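Speaker Notes: Small Items in Shared Bedrooms
Prepared by Darcy Tremblay, Residential Services, Clamthorpe
July 26, 2018

Opening

Thank the hosts at Fraser for the use of the hall. Remind those present that the handout is the revised one. The version circulated in April contained an error in the section on labels and should be discarded.

State the subject plainly. The talk concerns the small personal items that collect in a resident's bedroom: tubes, brushes, rolls of tape, hair ties, packets of wipes. Furniture and clothing were covered in the previous session and will be taken up again only if there are questions.

Background

The Ellitz building has 131 bedrooms. During the last review, residents were asked which task they put off most often. Of the 555 replies received, the largest group named the sorting of small items. Laundry came second. Pause here, as audiences generally expect the order to be reversed.

The recommended method begins on the bed. The bed is the largest clear surface in most rooms, it stands at a convenient height, and it must be cleared again before night. Residents should lay out the contents of one drawer or one bag at a time, with an open box beside them. Tubes remain outside the box until their caps have been checked. Long items, such as brushes, go in first.

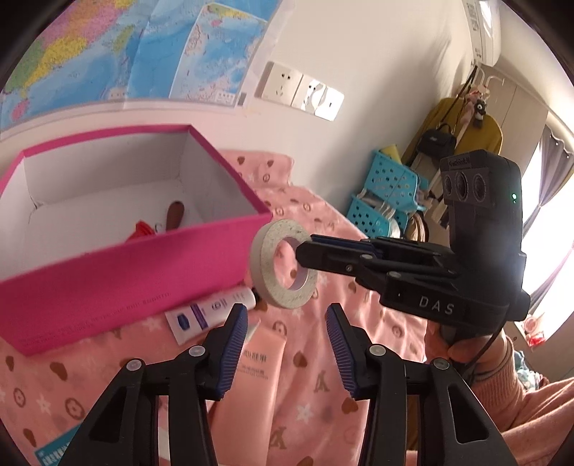
Should a resident buy special containers before starting?
Residents are advised to wait. Any open box with firm sides will serve for the first sorting, and the correct size of a permanent container is known only when the sorting is complete.

Points to stress

Lotions and cosmetics are to be stored with caps closed and labels facing outward. Two open tubes of the same product should be kept together and the older one finished first.

Tape does not belong with toiletries. Masking tape in particular picks up dust along its edges and should be returned to the desk or the tool drawer. Staff at Hatunach hang their rolls on a hook inside the closet door, and this arrangement has been approved for Ellitz as well.

Rings and other small metal pieces require a lidded dish. Ask the audience to look at the bottom of every box before it is moved. Lost property at the front desk recorded 39 pieces of jewelry last year. (Do not read out the list. Copies are available on request.)

Bedding should be shaken out over the floor when the work is finished, and the floor then checked.

If time allows

Mention the storage budget of $3,924 and explain that it covers drawer dividers and lidded dishes only. Requests for shelving go through the maintenance form.

Take questions for ten minutes. Collect the sign-in sheet from the back table before leaving the hall.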